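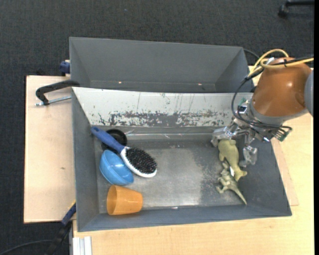 The Open Day at Drileck Hall

Visitors were received at the east entrance and issued a paper badge and a printed order of events. The order of events stated that the Sorting Demonstration would take place in Room 2, that questions were to be held until the end, and that the Institute thanked the Honard Foundation for its continued support.

Mrs. Feng-yi Tsai read it twice while she waited. She had been sent by the county to determine whether the Institute's grant should be renewed, and she had been instructed to form no opinion before lunch.

"The arm has been asked to clear the front bin," said Mr. Elie Akl, the Deputy Director, when the party had assembled. He wore a gray suit and stood with his hands behind him. "The objects are of the household kind. They were selected by the staff."

Mrs. Tsai looked into the bin. On one side lay a hairbrush, a blue bowl and an orange cup, which the arm had so far left alone. It had gone instead to the other side, where two green toy animals lay one against the other, and it had lowered its fingers over the larger of them.

"Is there an order in which it must proceed?" she asked.

"Questions are at the end," said Mr. Akl. He then appeared to regret this. "There is no order. It makes its own selection."

"And it selected the animals."

"It did so this morning as well."

A gentleman from the Sudano office wrote this down. The party was silent for a short time. The fingers closed a little, stopped, and opened again by the same amount. Mrs. Tsai found that she was holding her handbag with both hands.

"The Institute has recorded 3,954 attempts under the present program," Mr. Akl said, in the voice he had used at the entrance. "Of these, 257 were made with the larger animal. Visitors will find the figures in the annual report, which is available at the desk."

"What does it do when it fails?"

"It returns to its starting position and begins again."

"Without being told?"

"It has been told once, Mrs. Tsai. It does not require to be told a second time."

She thought of her son, who was nine and who kept a dinosaur of nearly that shape on the windowsill over the sink. He had been told about it a great many times. She did not mention this to the Deputy Director.

The fingers closed again. The larger animal rose by the width of a hand, turned slightly, and stayed where it was. Below it the smaller one rocked over onto its side. The gentleman from Sudano began to applaud, saw that he was alone, and returned to his notes.

"The Institute will now take questions," said Mr. Akl.

There were several. A member of the Yeh delegation asked about the cost of electricity. Another asked if the room was available for hire. When these had been answered, Mr. Akl turned to Mrs. Tsai and waited with his head inclined.

"Will it go back for the other one?" she said.

He consulted the order of events, although it contained nothing on the subject.

"I should expect so," he said. "Lunch is in the main hall. You would be welcome to remain here instead, if the county has no objection."

The rest of the party went down the corridor. Mrs. Tsai put her handbag on the floor and stayed.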